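I keep hearing that more examples will fix everything. Our set at Lurness stands at 708 episodes of picking things up off a table, and people ask me when we'll hit the next thousand like it's a fundraiser. I'd rather talk about the 154 I would throw out tomorrow!

Most of those are too clean. Same object, same spot, same confident reach (we all get good at teleop after a month and start showing off). A policy trained on that learns one lovely motion and falls apart the second something lands a few inches over. The messy ones, where the operator hesitates and regrips, are the ones I want to keep.
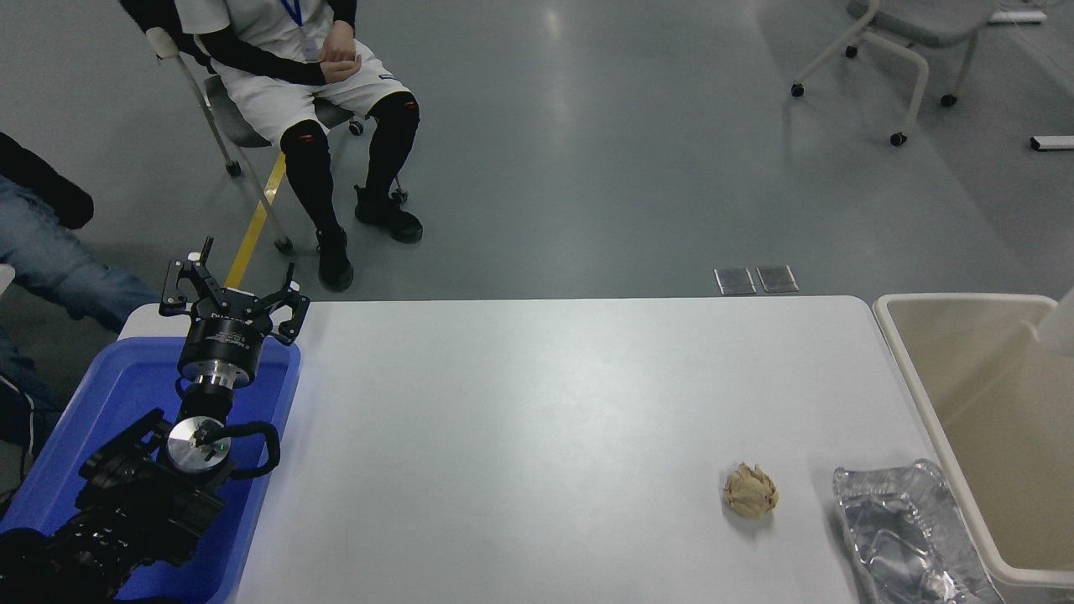
*Gripper open over the blue tray, one crumpled item out on the table.*

Soft, lumpy stuff is where I'd spend our hours. A block has a few sensible grasps, but a wrinkled thing has a different shape every time you set it down, so you get variety for free – as long as you really do set it down again and don't nudge it back to the same place. I timed myself in April and a proper reset added 12 seconds. People skip it when they're tired. I skip it when I'm tired.

So my pitch for the Vatach task is a smaller target, 334 episodes, with shorter shifts and a rule that whoever drives the arm doesn't place the object. Ellier did their last batch that way and it was a pain to schedule. I'd still take it.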